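Brakell Nightstand, Two Drawers
Item no. 684
Plukoseo Bedroom Furniture

Home > Bedroom > Nightstands > Brakell

The Brakell is a small nightstand for rooms where the space beside or near the bed is limited. It has a flat top, two drawers one above the other, and short legs which lift it a little from the floor. The color is a pale honey wood tone, the same on both drawer fronts, and it goes well with white walls and with light bedding.

We designed it first for guest rooms and small apartments. Many customers wrote to us that they do not want a big chest in such a room, but they need a place for the phone, a book and the small clothes. The upper drawer is good for the things you use every evening. In the lower drawer you can put folded T-shirts, socks or a spare pillowcase.

Where to place it

Most people put a nightstand near the pillows. The Brakell can also stand against the wall beyond the foot of the bed, if there is no free place at the side. Please measure before the order: the nightstand is 18 inches wide, and you should have enough free floor in front to open the drawers fully and to stand there comfortably. If there is a wall outlet or a switch, put the nightstand next to it and not in front of it, so that you can still reach it with the hand.

If your room has a baseboard, the back of the nightstand will touch the baseboard first and a narrow space stays between the back and the wall. This is normal and does not disturb the stability.
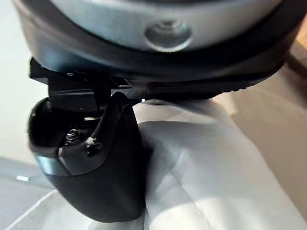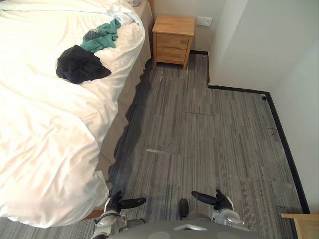

Second picture: the nightstand in light wood, with a white duvet and beige bed skirt.

Details

Drawers: two, stacked
Color: honey
Width: 18 inches
Weight without packing: 33 lb
Drawer test: 2,000 times opening and closing, with load
Delivery: one box, legs not mounted
Tools: a Phillips screwdriver (not included)

Assembly

The body and the drawers come ready. You only have to mount the legs. Lay a blanket on the floor and turn the nightstand with the top down on it. Take the drawers out before you do this, they can slide and hurt your fingers. Put in all the screws by hand first and tighten them only when every leg sits straight. Then turn it back together with a second person and put the drawers in, the lower one first.

If the nightstand moves a little on carpet, wait some days. The legs need time to press into a soft floor. If it still moves after this, loosen the screws half a turn and tighten them again while it is standing.

Care

Wipe the surface with a soft cloth, a little damp, and dry it after. Please do not use cleaners with alcohol. A glass of cold water should stand on a coaster. The gap below is narrow, but a flat duster goes through.

Goes well with

Farina bed skirt, beige. Pleated, it hangs from under the duvet to the floor and hides boxes or suitcases below the bed. Wash at low temperature and hang it when it is still damp, then the pleats need no iron.

Hulwood duvet cover, white. Soft cotton with buttons at the foot side. It is made to be used without ironing, and some folds are part of how it looks.

Questions from customers

Can I buy only one drawer as a spare part?
Yes. Write to us with the item number and tell us if it is the upper or the lower drawer. They look similar from the front but the lower one is deeper inside.

Is there a version in white?
At this moment no. We are thinking about it for November.

Can two Brakell stand side by side?
Yes, they have straight sides. Some customers use a pair as a low shelf under the window.

Do you take it back if the color does not fit?
Yes, if the legs are not mounted yet and the box is complete. Please keep the box until you are sure.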